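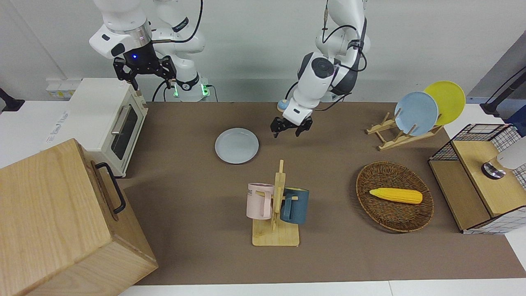

Call for participants: operator study on unplanned gripper release in two-arm tabletop manipulation

Rurness, Manipulation Reliability Group
Posted May 13, 2020

Background

Rurness operates a two-arm kitchen cell for teleoperated handling of household objects: plates, mugs, racks, a toaster oven, a basket. During a routine session the left arm's gripper opened without an operator command while carrying a ceramic plate over the rear of the mat. The plate fell a short distance and broke. Neither arm faulted. The safety controller logged no event, and the operator's trigger was recorded as closed throughout.

A review of the stored logs found that the same condition had occurred before. Across 340 recorded sessions, 24 contained at least one gripper opening with no matching trigger release. Most involved empty grippers or light objects resting on the mat and had been put down to operator error at the time. That attribution has been withdrawn in the internal fault report.

The fault was traced to the handling of dropped packets between the operator station and the wrist controller. When the link recovered after a short dropout, the gripper driver loaded its default position, open, before accepting the current command. The driver has been revised to hold its last commanded position and to require a fresh trigger movement before it resumes. The revised behaviour has passed bench testing, but it changes what the operator feels and sees after a dropout. We do not yet know how people respond to a gripper that holds when they expect it to release.

Purpose of the study

The study measures how quickly operators recognize a held gripper, what they do next, and whether the revised behaviour introduces new hazards. Of particular concern is an operator who pulls the arm away from a fixed object, such as an oven door handle or a rack, while the fingers are still closed on it. Results will determine whether the revised driver is released to the remaining cells or returned for further work.

Who we are looking for

We are recruiting 50 adult participants in two groups. The first group has prior experience with teleoperated arms, cranes, remote vehicles or similar equipment. The second has none. Both groups follow the same protocol.

Participants must:

Be 18 years of age or older.
Have normal or corrected-to-normal vision, including colour vision.
Be able to use a hand controller in each hand for the length of a session.
Be able to read and follow written safety instructions in English.
Have no implanted electronic medical device.

Current and former employees of Rurness and of Skondau, which supplies the operator station software, are not eligible. Left-handed participants are encouraged to apply, as they are under-represented in our earlier data.

What participation involves

Each participant attends 2 sessions on separate days. The first covers the safety briefing, controller calibration and practice with the original task set. The second contains the measured trials.

Tasks are ordinary tabletop operations: moving a plate into a dish rack, hanging a mug on a peg, lifting an object out of a basket, opening and closing the toaster oven door. The oven is not connected to power. Link dropouts will be introduced in some trials at points not disclosed in advance. Participants are told before they consent that dropouts will occur.

Ceramic items have been withdrawn from the measured trials and replaced with unbreakable equivalents of similar size. Practice trials use the same replacements.

Arm motion, gripper position, trigger position and link status are recorded throughout. Video is taken of the workspace only. Participants' faces and voices are not recorded.

Risks and controls

The operator station is separated from the cell by a fixed guard. No participant enters the guarded area while the arms are energized. Arm speed and grip force are limited in software, and the limits are verified at the start of each day. An emergency stop is mounted at the operator station and a second is held by the test supervisor. Either person may use theirs at any time. A stop initiated by a participant does not affect payment and does not count against the trial.

Residual risks are eye strain, mild hand fatigue and, for some people, discomfort from the display delay during simulated dropouts. Breaks may be taken between any two trials.

Any uncommanded motion of either arm, as distinct from the gripper, ends the session. The cell is then locked out until the cause has been established and signed off by the safety lead.

Payment and withdrawal

Participants receive an honorarium for each session attended, including sessions ended early for technical reasons. You may withdraw at any point without giving a reason. Data from withdrawn participants will be deleted on written request, up to the point at which the dataset is pooled for analysis.

Location and schedule

Sessions take place in the Brumine Building, ground floor test hall. The hall is wheelchair accessible and the operator station is height-adjustable. Trials begin in July, subject to the site access rules in force at the time. Hand controllers and work surfaces are disinfected between participants, and only one participant is scheduled in the hall at a time.

How to apply

Send a short message to the study coordinator, Đức Triệu, through the contact form on the Rurness site, under the subject line "Gripper hold study". State which group you belong to, your dominant hand and your general availability. Do not include medical information; eligibility screening is done by telephone.

Technical questions about the fault or the revised driver should be directed to Phong Ung, safety lead. The fault report is available to applicants on request.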